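Flilwood Lost Words

A word list of everyday household talk

Version 3, last updated 6 May 2019

What's in it

Flilwood Lost Words is a collection of 811 words and sayings that people use at home and hardly ever write down. Names for the end slice of a loaf, for the fluff under a bed, for the passage between two houses, for a child who won't sit still at tea. Most dictionaries skip them or give them half a line, and I think they're some of the best words we have!

The list began as a page at the back of a notebook and grew when the Orosora reading group let me pass a sheet round at their meetings. Then the Flosov newsletter printed a call for words, and the post didn't stop for weeks. Some people sent one word on a card, some sent four pages — both were very welcome.

Files

words.csv — the main list, one entry per line
sayings.csv — longer phrases, kept apart as they need more room
places.csv — the area each sender gave, as they wrote it
notes.txt — odds and ends that didn't fit anywhere else

Columns in words.csv

word: the spelling the sender used. If two people spelled it differently, both spellings are kept and joined by a slash.
meaning: in plain words, 12 words at most where I could manage it.
room: kitchen, hall, bedroom, yard, or any.
heard_from: parent, grandparent, neighbour, school, work, or unknown.
still_used: yes, no, or sometimes, going by what the sender said.

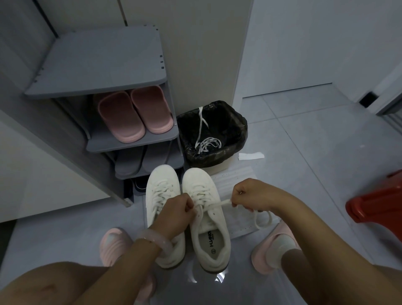 Compiled and looked after by the keeper of the Flilwood list
Editor, word lists and spelling

The room column was a late idea and it's turned into my favourite. Sort by it and the kitchen words come out in one great heap, with far more of them than I'd expected, and nearly all of them about bread, tea or mess. The hall is smaller but lovely: words for coats on hooks, for draughts, for shoes, for the bit at the end of a lace, for standing about while someone hunts for their keys. If you only have ten minutes, start with the hall.

How the words were checked

Each entry was read twice, once when it came in and once when the whole list was put in order. I looked it up in the Sfakianakis glossary, and where that had the same word with another meaning I've put a star next to it. Almost 200 entries have a star. Please don't read the star as a mistake — often both meanings are in use a few streets apart, and that's half the fun.

Things to watch out for

The senders were mostly older readers, so the list leans towards words from their childhoods. Yard words are thin. Spelling is a guess in plenty of places, as many of these had never been put on paper before. A blank in heard_from means the card was hard to read; unknown means the sender said they didn't know.

Using it

Use it for anything you like: teaching, quizzes, stories, a bigger list of your own. Please keep the name of the list with it and say which version you took. If you fix something, send the fix back and I'll put it in the next version.

Sending in a word

Add a line to new.csv with the word, the meaning and the room. Leave the rest blank if you're not sure. Rude ones are fine, they go in with a small r after the meaning.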